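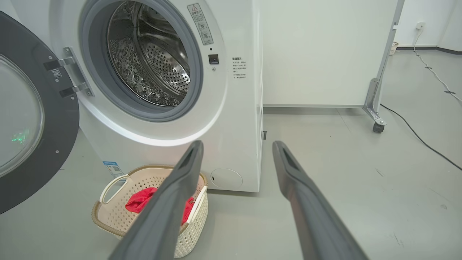 # Laundry room check, Arnbridge, ground floor

Monthly sheet, May. Washer checked Wednesday, before the first load. Mark each line OK, Fix or N/A and write a comment if it isn't OK.

Unit: front loader, white, warning and instruction labels in Chinese
Sheet no.: 959

## Door and seal

- [x] Door opens all the way and stays where it's put. **OK**
- [x] Hinge tight, no play when the door is lifted by the rim. **OK**
- [x] Screws on the inner edge of the rim seated. **OK.** One took a quarter turn. Hand screwdriver only, they go into plastic.
- [x] Door glass, no cracks or chips. **OK**
- [ ] Rubber seal clean in the bottom fold. **Fix.** Lint and a hair tie under the lip. Took out the hair tie. Needs a proper wipe with a damp cloth, then leave the door open.
- [x] Latch opening clear. **OK**

## Drum

- [x] Empty before starting, checked by hand as well as by eye. **OK**
- [x] Turns freely, no scraping. **OK**
- [x] Lifting ribs firm. **OK**
- [x] No rust spots or sharp edges around the holes. **OK.** Ran a old nylon stocking around the inside, no snags.

## Filter

- [x] Round cover at the bottom right of the front closed and flush. **OK**
- [ ] Filter emptied this month. **Fix.** Not done. Put down the shallow tray and two towels first. Last time the water ran under the shelf.
- [x] No drips under the cover after a test rinse. **OK**

## Water and power

- [x] Supply hose, no bulges. **OK.** Hose is a Nillden replacement, fitted last fall.
- [x] Drain hose clipped at standpipe. **OK**
- [x] Plug and cord cool after a 16 minute rinse. **OK**
- [ ] Outlet cover. **Fix.** Cracked at one corner. Still covers everything but should be changed. The heater on the same wall is rated 2000 watts and must not share this outlet.
- [x] Machine level, no rocking. **OK**

## Labels

- [x] Warning label by the door opening in place and legible. **OK**
- [ ] English copy of the instructions on the wall. **Fix.** The sheet from Akgül has faded and the part on child safety can't be read. Print a new one in larger type.

## Floor and baskets

- [x] Floor dry, no soap residue. **OK**
- [ ] Way to the machine clear. **Fix.** Cream basket on the floor in front of the washer, red cloth in it. Baskets go on the shelf or against the wall when the door is open, it's easy to step back into one.
- [x] Basket handles and rims, no splits. **OK**
- [ ] Reds kept apart from whites. **Comment.** Wash the red cloth by itself the first time. We lost 80 napkins to pink in the winter.
- [x] Detergent capped and on the high shelf. **OK.** Clisska powder, half a tub left.

## To do before next check

1. Wipe the seal.
2. Empty the filter.
3. Outlet cover.
4. New instruction sheet.
5. Move the basket.

Machine can stay in use. Unplug it for item 3, breaker off too.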